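16 October 2024

Budget week, so quick one. Hala Bouazza wants the January order list by tonight and I've got $954 left, total. Two-arm bagging setup stays as is. Wish list is mostly spares:

- finger pads, Stonik, $60 a set. Yes
- second wrist camera, Clorau quote is $578. Painfull
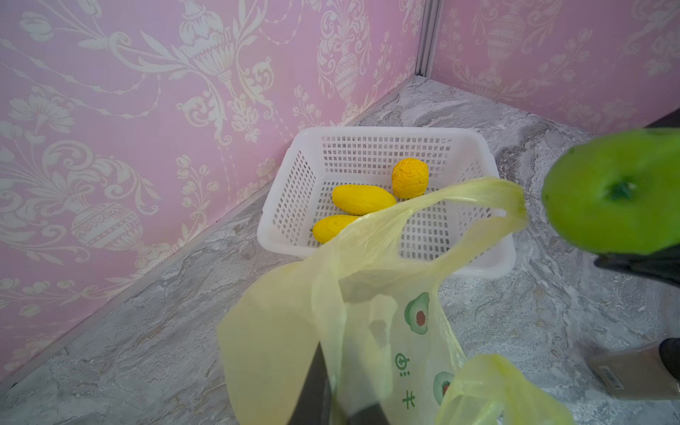
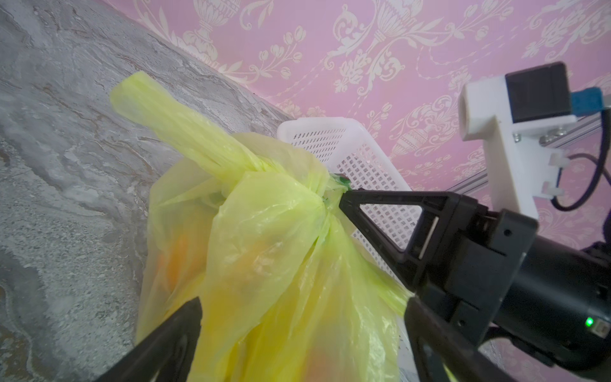
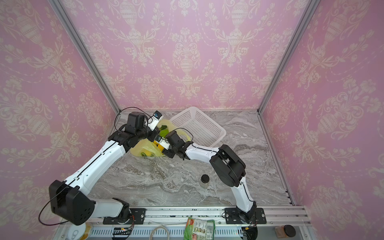 Yellow bag, white basket, all week.
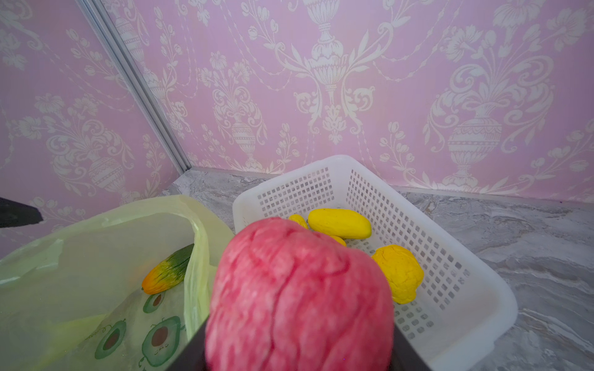
## What gets cut

New rail from Tokgöz, gone. Leonor Garcia says wait for the Grovunell sale. Fine. Also need 7 spare cables, havent priced them yet. Will add tomorow.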